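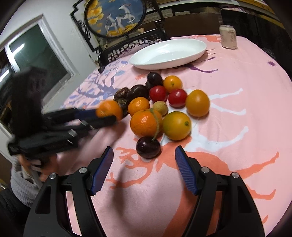

Fruit in a pile on a patterned tablecloth: bowl or no bowl?
Print this page | E-mail to a friend

I have a round table, a pink cloth with deer leaping all over it, and a heap of mandarins, plums and cherry tomatoes in the middle. My sister says it needs a bowl. I say a bowl hides the deer. Also, do the tomatoes have to go?
Posted by Husham50, 2019-11-27
Shares: 13

Yvette Boychuk
No bowl. On a busy cloth, keep the heap low and put the dark plums next to the orange fruit so they show up. Wipe everything first and check the undersides, as one split plum will leave a mark that outlives the party. Green twine looped over a big mandarin looks nice and costs nothing. Tomatoes can stay – they are fruit, and they know it.

onishi_kitchen
bowl

Yuto Aoki
Your sister is right if you have children or a cat. Otherwise, pile away, but eat the plums within 2 days. Mine sat out for a week in May and I had to buy a new cloth. It has no deer on it and I miss them.

Comments (2)
Flivell: Tomatoes next to plums is how my uncle got a surprise.
Husham50: Going bowl-less. Sister informed, sister unhappy.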